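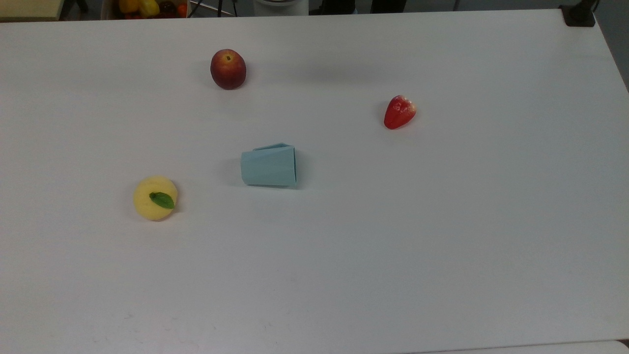 Nectarine, strawberry, cup on its side

1/ Finished the Lidoven reissue of The Ferosell Inheritance last night, at an hour I won't be sharing with my employer. A thread on country house mysteries and their floor plans. Mild spoilers, no killer.

2/ Lidoven puts the floor plan right after the title page, which I love. It shows the library, the gun room, the back stairs and a door marked "disused." I have read 700 of these books. A disused door has never once stayed disused.

3/ The setup: a will is read, a window is found open, and everybody at Ferosell was in the billiard room when the shot was fired. It must be a very large billiard room. On the plan it's the size of the pantry.

4/ The inspector comes up from Navusville on the slow train and spends three chapters asking people when they last wound the clocks. I was ready to give up on him. Then on page 153 he asks the cook about the soup, and I had to put the book down and go back to chapter two.

5/ It's a fair clue, too. It sits right there in the open, in a very dull paragraph about dinner. I skipped that paragraph, because I am exactly the reader this author had in mind.

6/ Now the complaint. The plan has the back stairs on the east side. The text has the morning sun NOT reaching them, and the whole alibi hangs on that. I turned the book upside down on the bus to check. A man moved seats.

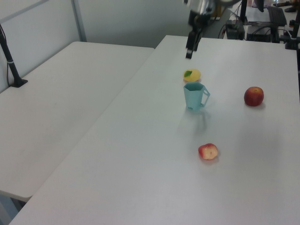 7/ Went to Tsoukalas on my lunch break to look at their battered old copy, and the stairs are on the west side there. So Lidoven redrew the plan and flipped it. If you spent the last 50 pages accusing the wrong houseguest, you may be owed an apology.

8/ I was going to accuse the wrong houseguest either way. I pick the doctor every time. I'd pick the doctor in a book with no doctor in it.

9/ Should you read it? Yes. It's 300 pages, the romance is over quickly, and the last confrontation takes place in a greenhouse during a hailstorm — somebody was having a good time writing that.

10/ Next up is the one with the locked bathhouse. The plan has a disused door on it. I'll report back Tuesday.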